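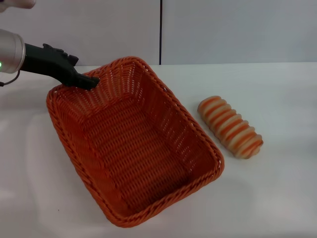

Bread basket without a cloth – is it a problem?

Posted June 6, 2024 by Nazar Kushnir

Hello all. I am preparing the table things for a small breakfast room, 60 seats, and I have a question which maybe looks silly to experienced people. I want to put bread on each table in a basket, and I do not want to use cloth napkins inside, because we have no laundry in the building and the service takes 300 a month only for table linen. The basket I like is the orange one, rectangular, with rounded corners and a thick braided rim. The walls open outward, so a hand can enter easily, but a long striped roll like the one lying to the right of it is what we will serve, and I am not sure how to place it. Whole and on the diagonal? Cut in pieces? And what do you do with crumbs in the weave? Thank you for any advice.

31 replies, 1,115 views

marrowbone_jen wrote:

Cut it. A whole roll on a table of four means everybody touches it. I slice ours thick, maybe two fingers wide, and stand the slices up against each other so they don't dry out so quickly. Paper liner under them, changed after every table. I would never do bare weave with the public, sorry.

Nazar Kushnir wrote:

Thank you. The paper I did consider, but I find it ugly when it becomes greasy from butter. Also my wife says that with paper it looks like fast food. Is there some paper which looks better?

tilly_and_oats wrote:

Unbleached baking parchment, cut so it stays below the rim! If it sticks up, yes, it looks like a burger place. If it only covers the bottom and a bit of the sides you hardly see it. I fold the corners in like wrapping a present. Takes a minute to learn and then you can do a stack of them while the coffee is brewing. And I love the orange, by the way. Everyone buys beige.

Pieter_60grit wrote:

I disagree with Jen about cutting. A crusty roll that was cut at seven is rubber at nine. We serve whole rolls but small ones, one for each guest, and then the touching question goes away. If the baker can only make the long shape, ask him for half the length. Ours comes from Drornance and they changed the size for us with no extra cost.

On crumbs: turn the basket over and hit the bottom with your palm. Then a dry pastry brush along the rows.

marrowbone_jen wrote:

Pieter, a roll that goes rubbery in two hours is a bad roll. Mine are fine until eleven.

Pieter_60grit wrote:

Then you live in a dry place. Here it is wet all of June.

Nazar Kushnir wrote:

Please do not fight because of my bread :)

Our baker is Zakharchenko, a family bakery two streets from us. I can ask for the half length, this is a good idea. The pattern of stripes on the crust I would like to keep, guests notice it. But one more question, about the material. Does anybody know how to see if a basket is plastic weave or natural? The seller writes only "woven basket, orange" and he does not answer my messages. For me it matters, I want to wash them.

hob_lane wrote:

Ask for one sample before you order the lot. Put it in hot water with dish soap for ten minutes and leave it on a rack overnight. If it's paper cord or rattan you will know by morning, it swells or goes fuzzy and the dye may run. Strong colors on natural fiber are the ones I trust least. I bought red ones from Cuscombe years ago and they turned every liner pink.

You can't always tell by looking. Some of the plastic ones are very good now.

tilly_and_oats wrote:

Seconding the sample. Also check the rim with your fingernail, especially a twisted rope kind. That is where jam goes and stays forever. A smooth rim is easier, even if it's less pretty.

Nazar Kushnir wrote:

The rim is exactly what I like in it, so I will have to suffer. I will order one piece and make the test with soap. For twenty baskets the price with delivery is 545, so one sample first is wise.

Pieter_60grit wrote:

Twenty is not enough if you wash them between tables. Add six more at least – there are always some on the drying rack. And don't stack them damp. With walls that flare they sit tight inside each other and the smell after a weekend is terrible.

marrowbone_jen wrote:

On that we agree. I keep mine on their sides on a wire shelf.

hob_lane wrote:

Has he thought about guests who want gluten-free? You need a second color or a second shape for those, and they should be washed separately.

Nazar Kushnir wrote:

I did not think about it, thank you. I will look if the same seller has it in green. The roll from Zakharchenko in half length I will try on Saturday, and I will write here how it fits on the diagonal.

Page 1 of 3

14 shares

Recent in Table and Service
Butter dishes with lids that don't chip
Clirkow cutlery trays, anyone using them?
How long do you keep the bread out at breakfast?
Jam in jars or small pots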